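29th November

Up before six to finish the firearms licensing piece, which is now on its fourth draft and has lost every joke it ever had. The council's consultation on the range at Corden closes in December and I had promised myself I would read all the responses before writing a word. There are 471 of them. I have read 202. After that they begin to repeat, and so do I.

For anyone who has mercifully been elsewhere: the Corden club wants to extend its hours, the parish wants it shut, and the police have put up the renewal fees and stretched the wait until old Grustodik's shotgun certificate looked likely to outlive the shotgun. Everybody claims to be defending freedom. The club means the freedom to shoot at paper on a weekday evening. The parish means the freedom to sit in a garden and not hear it. I have some sympathy with both, which makes me useless to either, and I got two emails this morning to say so. One called me a stooge of the gun lobby. The other said I would be happy to see honest farmers disarmed by bureaucrats. They were answering the same paragraph.

Went to the public meeting in the evening. Chrysanthi Antoniadis chaired it as she chairs everything, like a woman waiting for a late bus. A man from the parish side read out a petition with 1,321 names on it. A man from the club side then read out one with 2,395, and looked so pleased that I hadn't the heart to point out that Corden doesn't contain that many people, even if you count the cemetery. Somebody shouted "Magna Carta". Somebody always does. I have been going to these things for eleven years and have yet to hear which clause.
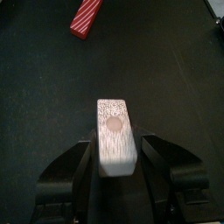 The one useful speech came from a retired nurse near the back, who said she didn't much mind the noise but would like to know why the form asks for a doctor's letter that half the surgeries won't write. Silence from the top table. Chrysanthi made a note, or drew something. I mean to ring two of the surgeries tomorrow and get it into draft five, where it ought to have been from the start.

Home by ten. Tesix, the broadband people, had put the phone line out again, so the angry emails will arrive all together at breakfast. My sister wants to know if I am coming for Crăciun at her mother-in-law's and whether I can be trusted not to talk politics at the table. Told her yes to the first. Soup, bed, and the last quarter of a very dull book about the poll tax.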